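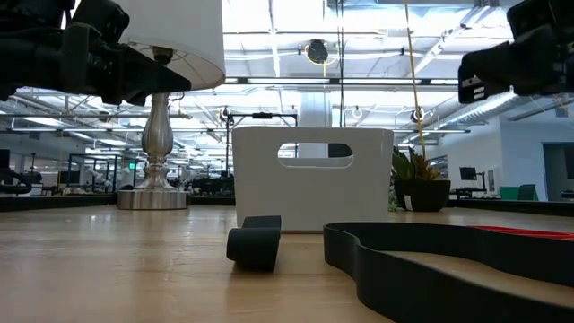
Reynaldo Fajardo wrote back within minutes of the first batch going up, wanting to know if the white bins come with lids and whether anybody makes a shade that doesn't go yellow after one winter. No lids on ours. On the shades, ask me in May.

OK so, gallery page. Posted 2023-12-11, in a hurry, captions got typed while the van was being loaded so forgive the spelling. This is the table corner of the Latemton room – lamp, bin, plant, the strap pieces – plus notes on what we're keeping and what goes to Ornden. Full list of household bits is 213 lines long and nobody wants to read that here. Email me if you do.

**The lamp**

Silver stem, white drum shade. Went back and forth on this one. Vusumuzi Shabalala wanted something plainer, I wanted something with a bit of shape to it, and the turned stem won. It shows every fingerprint. Dry cloth, no spray, and do the base last or you just move the dust down onto it. Shade gets the soft brush only. Please don't carry it by the shade!! Pick it up low on the stem with your other hand under the base.

**The bin**

Plain white plastic, oval handle hole, open top. Best thing in the room for the money. We use them for everything – cords, gloves, mail, the odds and ends that don't have a home yet. Rules so far:

- nothing sharp goes in without a wrap
- don't stack a full one on a full one
- wipe out before it goes back on the shelf, crumbs get in the corners
- masking tape labels only, the glue ones leave a mark

Leonora Dela Peña has asked for 36 of them for the Ornden shelves. I said maybe. Storage budget for that side is 2,000 and it also has to cover hooks and the shoe rack, so we'll see what is left.

**Black strap and the small curved piece**

Keep these together. They've been seperated twice already and then it's a whole afternoon of looking under things. Long one won't lie flat, don't fight it, let it loop how it wants and work around it. For the shelf – coil it wide, not tight, one loose tie. Small piece goes inside the coil. If you find another small one tell Cherry Mae Cruzado, she's keeping track. 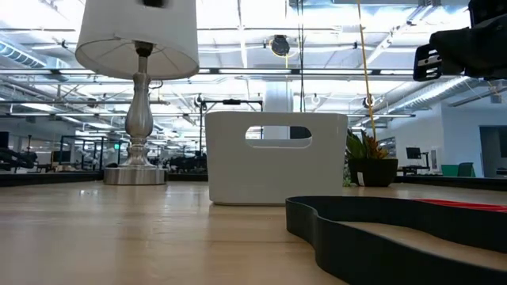 Plants next. Succulents stay in Latemton for the winter, the other rooms are too dark and the last lot went leggy. Water every 3 weeks and no more than that, I mean it. Tip out whatever sits in the bottom. Leave the labels with the pots till I've copied the names down, half of them I can't tell apart. Orange or red on the leaf tips is fine on this kind, stop emailing me about it. Soft brown at the bottom is not fine, that one you can email me about.

Where a pot goes on a table – on the right of the lamp if there's room, far enough over that you can get a bin in and out in between without catching leaves. They snap off really easily. (They also root really easily, so if you do knock one off just lay it on dry soil and say nothing.)

**The wood**

Lots of questions on the tabletop. Light wood, we like it, it does mark. Damp cloth then a dry one, go with the grain. Bins get lifted, never dragged – same for the lamp. Felt dots are in the drawer by the door, the round ones, cut to size for anything with a rough underside. Rubber straps shouldn't be left on it over the holidays either, we had a gray line from one on the Maruyama side table and it took forever to shift.

**Going where**

Lamp – stays.
Bin – stays, unless Leonora wins.
Succulent – stays, see above.
Strap and small piece – Ornden, in the same bag, with Tetteh Amegashie.
Spare shades – Lurnon room, top shelf, upside down in thier boxes.

Still to come: the hallway, the linen shelves, and the kitchen drawers if I can get in there before everybody's gone. Kitchen has been half sorted since last month and I'd rather not show it how it is. Hooks too, once they get here.

If one of your things is on the wrong list, let me know before the van does its second run. Replies to the usual address please, I don't see comments on my phone.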